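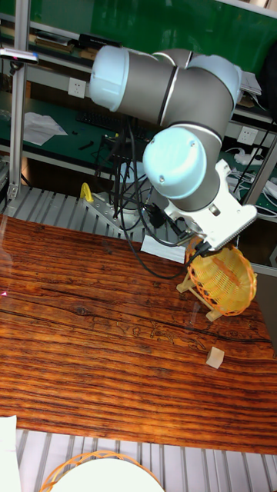

Defne Bozkurt asked in the tracker whether replaying a log gives back the motion the arm made, or only the motion it was told to make. Both are stored, in separate streams, and the replay tool can use either. The default is the measured stream. It used to be the commanded one, so check your scripts if you are coming from an older release.

Tidasora

Tidasora is a set of tools for recording, cleaning and replaying short arm motions over a table, together with the dataset we use to test them. It covers the control log, the camera stream, the object masks and the planner's view of the table. It does not include the low-level driver for the arm. You will need your own, or the Horier bridge if you have access to it.

The code and the data are versioned together. A dataset from one release will usually load in the next, but the masks may need to be rebuilt.

What is in the dataset

3360 episodes in total
3000 in the training split, the remainder held out
Joint positions, commanded and measured, at 200 Hz
Gripper command and gripper position
Colour images from fixed cameras
Object masks for the basket, the stand and the cube
A text instruction per episode
An outcome label, set by hand

Each episode is one folder. The control log is a single binary file with a small text header. Images are stored as numbered files, and their times are in a separate table. Do not work out image times from the file numbers. Dropped images leave no gap in the numbering.

Outcome labels are "done", "not done" and "unclear". We kept the third one on purpose and did not try to settle it. If you need a two-way label, decide for yourself what to do with "unclear" and say so when you report results.

The table

The table is harder for perception than it first seems. The wood is reddish brown with a strong, dark grain, and the first segmentation model we tried kept breaking it into strips. The small wooden cube is pale enough to stand out, but its shadow is faint, and the shadow was often taken into the mask. We now fit a plane to the table before segmenting and drop anything that lies flat on it.

The basket gives a different problem. It is woven, so the edge of the mask is ragged, and when it is tilted on the stand the planner gets an open rim on one side and thin wooden legs on the other. Masks for the basket and the stand are kept apart even where they touch. Güven Toprak redrew the training masks for the stand by hand, and they are much better than the automatic ones.

A second basket, with a white round object in it, sits beyond the near edge of the table. It is outside the planning area. The masks ignore it, and so should your detector if you want its scores to be comparable with ours.

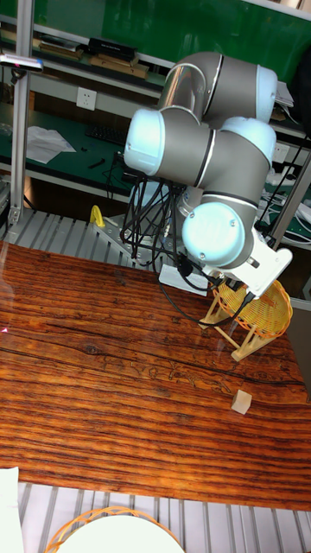

Installing

Copy the release folder to the machine that will do the planning. Run the setup script from inside that folder, not from your home folder. It writes a settings file called cell.conf, which you must edit by hand before anything will start.

The fields to fill in are:

arm_model: the name your driver reports
base_pose: position of the arm base in the table frame
table_plane: leave blank to have it fitted on first run
camera_list: one line per camera
keepout: path to the keep-out file

If base_pose is wrong the planner will still run and will give you smooth, sensible-looking paths in the wrong place. Run the check command first. It draws the arm model over a live camera image, and the joint caps should line up with the ones in the image.

Control

The controller takes a joint target every 5 milliseconds. If a target is late, it holds the last one. If several in a row are late, it ramps down to a stop and writes the reason to the log. The number allowed is max_late in cell.conf.

Targets pass through a limiter before they reach the driver. The limiter clips speed and acceleration per joint and does not know about obstacles. Collision checks happen earlier, in the planner. A path you load from a file goes straight to the limiter unless you pass the check flag.

Replay starts with a slow move from wherever the arm is to the first pose of the episode. Only this move is planned fresh. We have had paths that were fine on their own but started on the far side of the stand, so keep a hand near the stop button.

Planning

The planner is called Vukgate in the source tree, for old reasons, and the name turns up in log messages. It samples joint paths, checks them against the arm model and the scene, and smooths what is left.

Cables are the weak point. They hang in loops from the arm, and one long cable comes down towards the table and back up to the gripper.
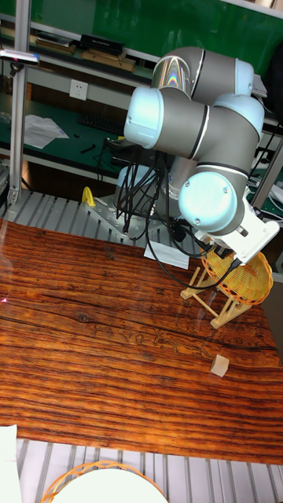
The planner has no real model for any of this. What it has is a padded shape around the last link, made wider on the side where the plug is, and a limit on wrist turn so that the loop is not wound up. Both are set for our cell. The padding rules out some good approaches to the basket — we know, and have left it as it is. A simple hanging-chain model is in the branch named groen-cable. It works offline and is too slow for live use.

The base plate, the posts and the slatted metal surfaces are plain boxes in the scene file. The yellow hook-shaped piece on the base plate is a box as well, larger than the real thing.

Known problems

The plane fit can fail under bright light, when highlights on the wood are read as holes. Run it again with the lights as they normally are.

A small pink spot near the left edge of the table was picked up as an object by early detectors. It is masked out in the current release, but older mask files still have it.

Paper near the far edge of the table is treated as part of the table. Detectors trained elsewhere may report it separately.

The gripper position stream lags the joint streams slightly. The correction in the loader is a fixed shift and was measured once, in September.

Use and limits

The data comes from one cell with one arm. A policy trained on it alone should not be expected to cope with another table, and we have no results to offer on that question. The instructions are all in English and many repeat the same wording.

Questions about masks go to Güven Toprak. For the control log format, open a ticket and attach the text header from the episode. Please leave the binary file out unless we ask for it.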